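Uklow garment handling, report for October

We planned 300 folding demonstrations with the hand-held grippers and logged 191. Of those, 147 are usable. The rest were lost to a fault in gripper 2, where a finger linkage stuck partly open and the width reading stayed fixed. İlker Saraç found it on Wednesday during a routine check. The pin had worked loose and was binding. Tuncay Özkan has refitted it and added a linkage check at the start of each shift. No one was hurt. We expect to make up the shortfall next month at no added cost.
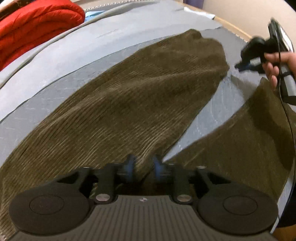

Trouser folding with two grippers, corduroy pair.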